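Write Down Where the Tape Goes

My least favorite kind of argument is the kind where both people are right and neither one can prove it. I had one in November over a strip of painter's tape.
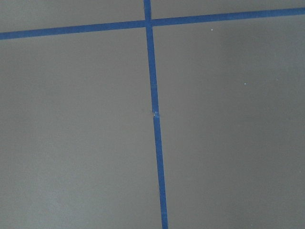
Védís Riis told me flat out that tape has no business being in a standard. Her view is that you calibrate the arm, you save the numbers, and the tape is only there so people feel better. If the numbers are good the tape is redundant, and if the numbers are bad the tape won't save you.

I get it. I used to say the same thing, probably louder. But I've spent a lot of mornings at Skudstead trying to figure out why a routine that ran fine at 4 p.m. was missing its mark at breakfast, and I've come around to thinking that the humble blue cross deserves its own page in the rule book. Maybe a page and a half.

Think about what tape does for you. It's the one reference that the person and the machine can both check. I can't look at a saved transform and tell that somebody bumped the table. I can look at a cross and see that the arm is coming down beside it. So can Indrek Pärn, who has never opened our calibration file in his life and has caught more drift than I have (he'll bring this up if you let him).

The trouble is that most of us treat tape as temporary, and then it stays for a year. It gets wrinkled. It gets spliced. One person measures to the middle of the strip and the next one measures to the edge, and now you've got a tape-width of disagreement built into everything that follows. We lost 7 working days to exactly that on the Nasness job. Both of the people involved had done careful work! They just hadn't agreed on what "the line" meant, and no document anywhere told them.

So this is what I'd like to see in a shop standard, and I don't think any of it is hard. Say which edge counts. Say whether the strips cross over each other or butt together, and stick with it. Two strips that are meant to be square should be checked at 90 degrees with a real square, by a person, before anyone runs anything. If a strip has a splice in it, don't take a measurement at the splice. If it's lifting, pull the whole strip and lay a new one. And write the date on a log sheet when you do it, because "I think Pacita redid that one" is not a record.

Pacita Saludo would like me to add that you should wipe the surface first. Fine. Wipe the surface first.

The pushback I hear most is about time. Our full check takes 20 minutes, and yes, that's 20 minutes when the arm isn't doing anything useful. I've heard this from managers and I've heard it from students, and the students are ruder about it. All I can say is that the Nasness mess cost us $1,750 in scrapped fixtures on top of the lost days, and I'd have happily traded a few slow mornings to get that back.

Where I do agree with Védís is that the tape shouldn't be the authority. The saved calibration is. If they disagree, you stop and find out why, and you don't nudge the tape over until it matches. I've watched people do that — I've done it — and it's the worst habit in the building. You've taken your one honest witness and coached it.

She still thinks I'm making a fuss over something that comes on a roll. We've settled on putting a draft in front of the whole group, with her objections typed right into the margin, and Hsiu-ying Poon has offered to try it on the second cell before we touch the first. I've already bought the log sheets.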